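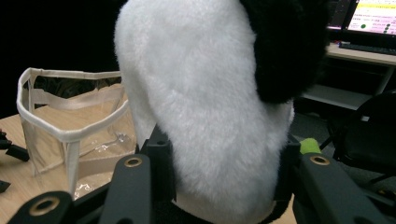
Thoa Bạch has asked more than once whether we need to keep paying for large plush at all, and I have yet to hear an answer that would satisfy her. Her point is that a big soft toy takes up a whole shelf at Grodby, goes out seldom and is awkward to bag. The lending team say families ask for them. I asked for the loan slips and got 14, covering all of December.

Spending. Of the 498 toys promised in the Tromangate grant, up to 60 are still without a bag or a label. The last report called this stage "nearly complete". I would not use those words again.

Bags. The clear pouches with the cream trim are good to look at and let people see what they are borrowing. Whether they suit anything the size of a panda is another matter. Lộc Đào wants to order a larger size from Ovia. I have held that order until someone measures the toys.

Cleaning. We say every plush toy is brushed and checked between loans. The sheet on the wall has seven entries, all in the same handwriting. Long white pile shows dirt quickly and black pile hides it, so a glance is a poor check on a black and white toy. Thu Cù is rewriting the sheet with a separate line for seams.

Still open: the second shelf unit, the price of the larger pouches, and a reply to Thoa. I do not recommend releasing the next payment for plush until the loan slips for January are in.

Arne Dreßler
2024-01-08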